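Soup Season Is Back at Banow Hall

Well, March has come around again, and with it the part of the year when we all start swapping soup recipes over the fence and running out of onions at the same time.

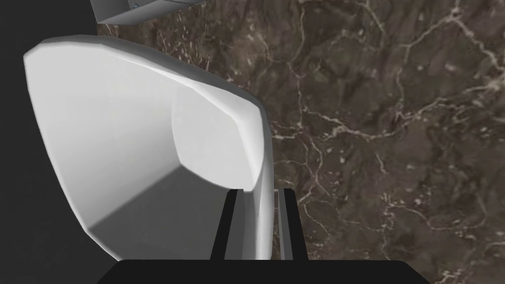

Natália Neves wrote in to say that she has been making soup wrong for years, by her own account, and that the trick she picked up at our last supper – letting the onions go slowly in butter until they are properly soft before anything else goes near the pot – has changed her whole kitchen. She would also like it known that she still thinks dill belongs in everything, and I'm not going to argue with her in print!

We had 116 people through the door last month, which is more than the hall has fed since we moved over from Undby Street, and the lentil ran out well before the bread did. So this time we're making a double batch, with a potato and leek alongside it and a spicy tomato one from the Khalaf family, who have kindly promised to bring the flatbreads too (I plan to be near the front of that line).

Supper starts at 5 and it's still pay what you like. If you can peel, chop or wash up, come in by the Brollow Lane door any time after lunch and bring an apron. We could also use a ladle or two, as ours seem to have wandered off – please check your drawers at home.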